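Keeping a Shared Table Clean: A Talk With the Woman Who Looks After the Entwistle Rooms

The Entwistle rooms in Vurovmont are open from eight in the morning, and by noon most of the tables have been used by at least two groups. The woman in charge of keeping them clean has done the job since the building belonged to a sign printer. She agreed to talk for an hour in September, between one round of tables and the next.

She started with the sheets. Every work table in the building gets a white one, and people ask her why she didn't pick a darker color.

"I want to see the dirt," she said. "On a gray cover you can put your sleeve in something and not know until you get home. On white I walk in the door and I know which table needs me."

The building has 20 tables and she keeps twice that many sheets, folded in a cabinet by the stairs. She buys them from a supplier called Jollow and has stopped looking at other brands. The old ones get cut up for rags.

Reddish-brown marks are the ones she gets asked about most. She doesn't try to guess what they are. Coffee, rust, wood stain and shoe polish can all dry to nearly the same color, and she treats them the same way at first: a little cleaner, a cloth laid flat, and a wait of a few minutes.

"People scrub right away," she said. "Then you have a bigger stain and it's fuzzy around the outside."

She is strict about spray bottles. Each one has to have a printed label, and it has to stay upright on the table where it can be reached. A bottle without a label gets emptied, whoever it belongs to.

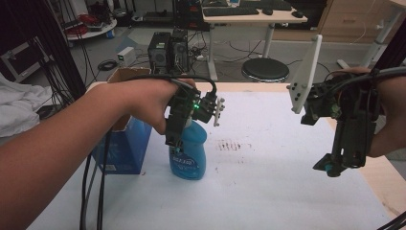
On white panels and boards

The sheets can be washed. The flat white surfaces are harder, and she spent the longest part of our talk on them. Entwistle bought a batch of panels through Udum when the rooms were refitted, 121 of them, and they have ended up all over the building.

"They look wonderful for a week," she said. "Then somebody leans one against a table leg, somebody else moves it with dirty hands, and you've got brown on it."

Her order of work is dry first, then damp, then cleaner. A dry cloth takes off the loose specks. A damp one takes off some of what is left. She uses cleaner only on what stays, and she puts it on the cloth — never straight on the panel, where it can run down and leave a track.

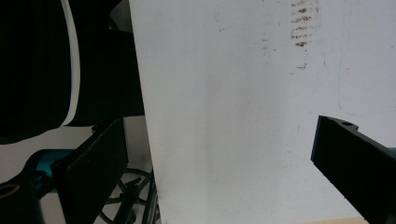
Brown smudges near the top of a white panel, with a faint blue line to the right.

Lines are a separate matter. If a mark is thin and bluish she assumes pen until she learns otherwise, and she tests a small spot near the bottom before doing anything to the rest. Rubbing hard at ink on a matte surface leaves a shiny patch, and she would take the ink over the patch.

I asked whether she ever gives up on one.

"Sure. I have a limit. If I've been at it three times and it's the same, it stays." 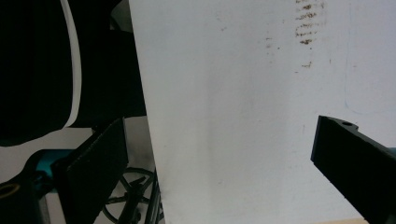
She keeps a notebook of what she has tried, going back to her first month. It had reached page 374 when we spoke, and she let me read a few entries. Most are two or three words long. One said only "vinegar, no." Another recorded that the desks by the window had been wiped twice in one afternoon and gave no explanation.

The budget is small. She has 300 dollars a season for cloths, bottles and cleaner, and the sheets come out of a different account. She would like a second sink upstairs, and she has asked for it in writing. For now she carries a bucket.

Before I left she went over what she would tell anyone setting up a shared room. Get more cloths than you think you need. Wipe the table edges too, where hands rest. Put the cloths within reach of the tables, not in a closet down the hall.

"If they have to walk for it they won't do it," she said. "I wouldn't either."

She had the upstairs tables to do by four and took the bucket with her.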